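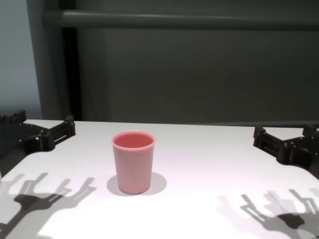 I've been slowly replacing all the mismatched drinkware in our house with plain plastic tumblers, and this page is where I keep track of how that's going. We moved to the Ventura place in January with two boxes of glasses, and by the time everything was unpacked we were down to one box (don't ask me about the Civari wine glasses, I'm still sad). So – cups! I wanted something with a simple tapered shape, a bit wider at the top, in a color that made me happy before coffee. The salmon pink won by a mile. I love that it looks so pale on the outside where the light hits it and then so much deeper and pinker when you look down inside. Set on a white tabletop it's pretty much the only color around, and I could look at it all day.

A few notes for those of you who wrote in after the last gallery page:

The finish. Matte, and smooth. I had a set of shiny ones years ago and every fingerprint showed, so matte was the one thing I wouldn't budge on. The rim is a little thicker and rolled over, and I much prefer drinking from that to a thin sharp edge.

The cost. I paid 80 cents apiece at Tremodow, the closeout store out past the car wash. They had a bin of them by the registers and I went back the next morning for more. My whole stash is 32 now, which sounds like a lot until you have the cousins over in the summer and everybody sets theirs down somewhere and takes a new one.

Storage. They stack, hooray, but don't push them down hard or you'll be standing at the sink running warm water over two stuck cups like I was. I keep up to 20 on the low shelf where the kids can reach, and the rest live in the garage with the picnic things.

Other colors. There was a mint and a sort of mustard. I nearly went for the mint! My sister has the Fora ones in gray and they're lovely too, just a bit serious for my kitchen.

Next up is plates – I'm thinking plain white, or maybe something speckled if I can find enough of them that match. If you've spotted any good ones, send me a note through the contact page.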